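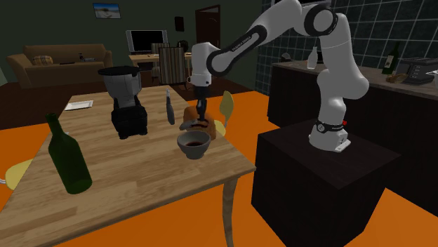 Spoon over bowl in the Brirnum practice kitchen, simulated.

November 13, 2022
By the Prarari product desk

Brirnum is our remote-control kit for people who would like an arm to learn a kitchen job and would prefer it made its early mistakes in software. You hold the hand controller, the simulated arm copies you, and every move is saved as a demonstration. Soup costs nothing in there and never reaches the carpet.

The practice kitchen comes with a table, crockery, bread, bottles and a blender. Spoon work is harder than it looks. Most new users find the bowl quickly and then discover they have opinions about wrist angle.

In the box: 2 hand controllers, 4 metres of cable, a foot pedal for starting and stopping a recording, and a licence for one computer. The Bouvier edition adds 35 ready-made tasks, from plain pick-and-place to scooping. We suggest recording 40 demonstrations of a task before you train on it — fewer will work, in the sense that something will happen.

Bad takes can be deleted with a double press of the pedal. You will get good at this.

Brirnum files open directly in Parorlow, our training package, sold separately. Left-handed controllers are available to order, with the next batch due in May.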